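Pevine Two-Arm Bench Cell

Enclosed workcell for small-object handling, sold with a written acceptance checklist

Reviewed and listed by Gudrun Haugen, November 10, 2023

We sell a lot of cells and we read a lot of data sheets, and most of the safety language in them is filler. "Designed with safety in mind" is a favorite. Designed by whom, against what, and where is the paper? The Pevine is one of the few bench cells we list where we could get answers to those questions before we put a price on it, and even then it took some pushing. This page says what the answers were and where we still have doubts.

What you are buying

The Pevine is an aluminum extrusion enclosure with a floor mat, a front rail for two small arms, and walls you can hang storage on. It ships flat. Two people can put it together in an afternoon if they have built anything out of extrusion before. If they haven't, allow a full day and buy spare T-nuts.

The arms are not included. You choose them, you mount them, and as far as most rules are concerned you are then the integrator. Read that again before you order. Buyers tend to assume the box comes with a safety rating that covers whatever they put in it. It doesn't, and no empty box can. The arm has its own paperwork, the gripper may have some, the enclosure has some, and the thing you build out of all of them has none until you write it.

About the word "collaborative"

Several arms that fit this rail are advertised as collaborative. We don't use the word on our pages. An arm may well limit its own force and speed, but put a stiff gripper with angular fingers on the end and you have changed what happens when it meets a knuckle. Put a paring knife in it and the word means nothing at all. The assessment has to cover the arm, the gripper, the object and the job together. The vendor of the arm can't do that for you and shouldn't be hinting that they have.

The same goes for payload. A light arm is easier on people, true, but we have seen "it's only a small one" used as the whole risk assessment, in one line, signed.

The cell in use

We ask customers to send us pictures of working cells, clutter included, before we recommend the product for a job. Food handling comes up more than anything else these days – fruit especially, as it is soft and no two pieces are the same shape.

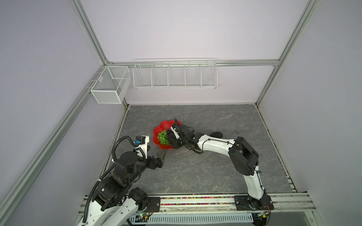
Two arms at work over a plate of green and purple grapes, with wire baskets on the back wall.

A few things in a setup like this are worth copying. The storage is up on the back wall and off the floor, so the arms have the mat to themselves. The cables on the white links of the right arm are held with small clips, a cheap habit that saves expensive afternoons. Both bases bolt to black mounting plates on the front rail, so you can write down where they are and check later that they are still there.

And a few things we'd raise on a walk-through. The small green circuit boards and the wires near the bases would get a cover from us, or at least a note in the file saying who decided they didn't need one. Anything on the mat that isn't part of the job, a bit of coiled wire for instance, comes out before power goes on. Two arms sharing one plate is its own hazard, and it belongs on its own line in the assessment with the stop behavior for both arms spelled out. If one arm faults, does the other keep going? Plenty of people can't answer that about their own cell.

Food contact

Handling real grapes doesn't make a cell a food-grade cell. The standard Pevine mat and rail are meant for lab and training work. We have found no document that says otherwise, and we asked twice. If what comes out of the cell will be eaten, you need surfaces you can wash down, grippers made from a material with a food-contact declaration, and a cleaning record. Extrusion slots hold juice and crumbs, and no wipe gets all the way in. Treat fruit from a test cell as test material and throw it out at the end of the shift.

The checklist

Every Pevine we ship comes with our acceptance checklist, 24 items on a double-sided sheet. Pevine has its own, which is shorter and kinder to Pevine. Ours asks for:

A stop button within reach of every place a person might stand, tested with both arms moving.
A measured stopping distance for each arm at the fastest speed you plan to allow, with the actual gripper fitted.
Power isolation that can be locked, with the key holder named.
Cable runs checked through the full range of every joint, looking for snags and tight bends.
Fasteners on the mounting plates marked after tightening.
A written speed limit for setup and teaching, separate from the one for running.
A name and a date against every change to the program.

The rest are on the sheet. Repeat the whole thing after any change of gripper, and after every 200 hours of running even if you believe nothing has changed. The interval is our own rule and comes from no standard. We picked it because we've seen plate bolts work loose well before anyone thought to look.

What we don't like

The walls look reassuring and they are mostly there to give an even background and keep parts from rolling away. They are not rated guards. Pevine's brochure called them "protective panels" until July, when we asked for the test report and the wording changed. Credit to them for changing it, I suppose.

The front is open in the base model. You can add an interlocked door, and for anything faster than teaching speed we think you should. It costs extra and it slows people down, so they bypass it. If you find tape on the switch, take the cell out of service and fix the reason they taped it.

The manual says the cell "supports compliance." That's a phrase with no content. Ask for the declaration, ask which standards it lists, and check that the edition is current.

Ordering

Part number 927. Lead time is 7 weeks. Interlocked door, lockable isolator and covered electronics tray are separate lines on the quote. We will not quote the open-front version for classroom use, so please don't ask us to take the door off an order.

Questions about the checklist go to Gudrun Haugen at the service desk. Send photos of the cell as it stands, before you tidy it.

Related items

Fleter lockable isolator, bench size
Fleter interlock switch kit
Vilela cable clips and sleeving
Vilela covered electronics tray
Livar washable floor mat
Pevine spare mounting plates, pair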